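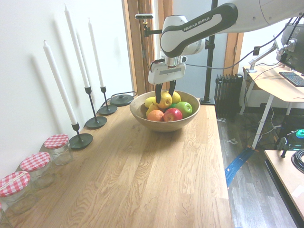 Pear pickup, with the candles standing by.

So it's April and I still owe you all the robot club update I promised back in winter. Sorry! Life got busy, and then the Franka ate whatever was left of my evenings.

Quick recap for anyone new: I joined the Plonesbridge robotics club knowing how to solder and not much else. There are 19 of us now, which is a lot of people for one arm, so we split into teams and book slots. My team is me, Macarena Huenchumán, Renato Figueroa and whoever Renato talks into coming along. We named our project Tadance (it was late, we were hungry, the name stuck) and the goal is simple to say: unload a fruit bowl and put each piece where it belongs.

Pears are the worst. An apple is kind to you, it's round-ish from wherever you come at it. A pear has that skinny neck, so if you grab too high you're pinching almost nothing, and if you go low you're shoving the fingers down between its neighbors. Macarena rewrote the part that picks the grasp point and had it prefer whichever fruit is highest on the pile. Such a small change, and I love it. Before that it kept going for stuff buried in the middle!

I've been on gripper force, so my whole month has been turning one number up and down and writing it in a notebook. Our log is up to 3566 grasp attempts, counting the embarrassing ones. Renato wants to plot them all. Renato wants to plot everything.

Next up is the Nisulik meet, where each team gets four minutes on the table and the judges pick the fruit. I'm hoping for lemons and dreading grapes. If you've done this kind of thing and have tips on soft fruit, leave me a comment, because we haven't even tried a peach yet.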